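カテゴリ:自動化・ロボット > ボタン操作 > 対応記録

件名:盤面ボタンの押下作業が完了扱いにならない(シミュレーション)
案件:Lirneseo/Bragança工場向け事前評価
状態:対応中

現象
Flistettiのアームに、ラック前面のボタンを指定順に押させる課題。現場では夜勤者が手で行っている操作で、機械に任せられるかの判断材料にしたい。1,000回の試行を流したところ、押下の信号が来ないまま時間切れになるケースが残る。制限時間は1試行15秒。アームは台座ブロックに固定、グリッパーは2本指で、水平に近い姿勢からラックへ向ける。
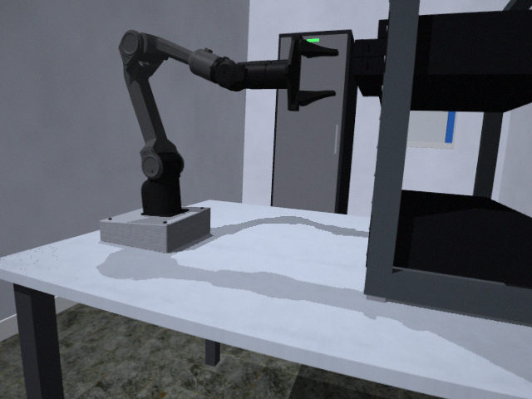

確認1 手首側の視野
ログ上の関節角は目標値に収束しており、サーボの異常は記録なし。疑いは対象の認識側に移した。手首側の円形視野では、ボタンは濃色の盤面にある小さな色付きの点としてしか入らない。姿勢によってはグリッパー自体が盤面の下端に重なる。
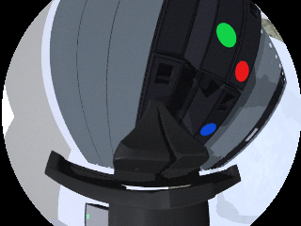 検出器の出力を見ると、緑と赤は安定、青は面積が小さく信頼度が下がる。黄は候補なしで返るフレームがある。現行の手順は四色すべての検出を開始条件にしているため、一色でも欠けると待機に入り、そのまま時間切れになる。しきい値を下げると誤検出が増えたので元に戻した。

確認2 外部視点との照合
外から見た配置では、ボタンは緑が右上、その直下が赤、赤の左が黄、最下が青。設定ファイルの並びと一致した。指は開いた状態で、上の指先がボタン箱の近くにある。把持用の開き幅のまま押下へ移る設定になっていた点は要修正。
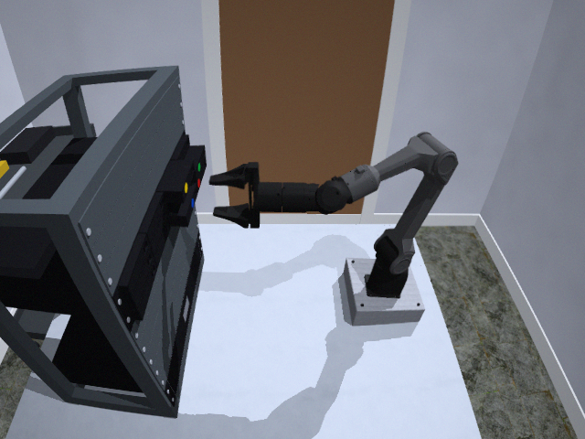

ブラガンサ、2月8日

設定を変更し再実行。変更点は次のとおり。
・押下前に指を閉じる
・四色同時検出の条件を外し、次に押す色だけを確認する
・接近前に観測姿勢を一つ追加する
黄の位置が左指の縁に重なる姿勢があり、指が遮蔽物になりうる。影も盤面の右半分に広くかかるため、明度だけで切り出す処理は使わない。
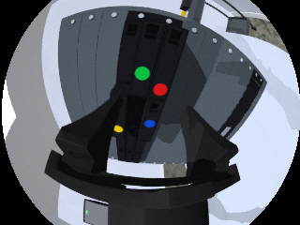

暫定見解
既知の盤面で決まった順に押す用途なら、実機試験に進める段階と考える。配置の変わる盤や、扉の開閉を含む巡回作業はまだ人の担当とする。家庭の洗濯機などの操作パネルも評価範囲外。

残件
・Drondard製コントローラでの押下力の上限確認
・ケーブルが視野に入る姿勢の洗い出し
・時間切れログ6件の再生確認
再実行の集計が出るまで本票は閉じない。

関連する記録
・No.1956 グリッパー開き幅の初期値について
・手首カメラの露出設定
・ラック扉の開閉動作:評価保留
・Drondardコントローラ 通信遅延の調査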